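# Sorting play food by where it belongs in a kitchen

Project report, Issa Bitar and A-yeong Ok

## Aim

Our project looked at how play food can be used to teach young children to sort. Most sorting games use colour. We wanted one based on kitchen habits, where a piece goes to a tray, a plate or a chopping board depending on what a cook would do with it next. Our tutor group had a budget of 40 pounds for materials, and we stayed inside it.

## Materials

We already had one bag of play food from the Cevdale nursery and added a second set of small fruit and vegetables. The pieces are small enough for a child's hand. Some pieces look much like another piece, among them the lemons, which we kept on purpose so that children would have to put matching items together.

The three containers differ in shape and height. The tray has a raised rim, so pieces stay in it when it is carried. The plate is flat and the board is flat too, and this caused some trouble later with the rounder fruit.

The green work surface was chosen for contrast. Orange, yellow and white all show up well on it. Dark purple is less easy to pick out, and we would try a paler green another time.

## Layout

Food is spread over the middle and the far side of the surface. The containers go along the near edge in the same order every time: tray, plate, board.

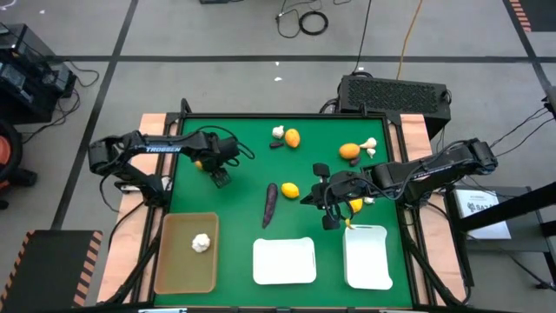
*Figure 1. Play food spread over the green surface, with a cauliflower floret in the tray and the plate and board empty.*

Our rules were short:

- cauliflower goes in the tray
- fruit goes on the plate
- carrots and other vegetables to be cut go on the board

The garlic was a problem from the start. Issa thought it belonged with the cauliflower because of the colour, and A-yeong wanted it on the board because nobody serves it whole. In the end we followed the rule as written and put it on the board.

## Keeping the area clear

Larger items had to be moved before each session and put back afterwards. We had not allowed time for this in the plan.
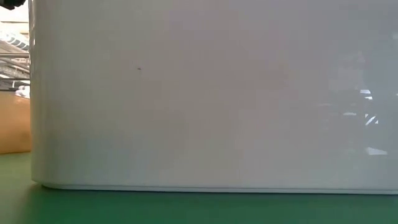
We wrote a short checklist in June and taped it inside the cupboard door. It asks for the containers to be stacked, the food returned to its bag and the surface wiped with a damp cloth.

## What we would change

Round pieces rolled off the plate more often than we expected – a plate with a lip would be better. The rules also need a picture card for children who cannot read yet. A-yeong has drawn a first version, and the carrot on it still needs colouring in.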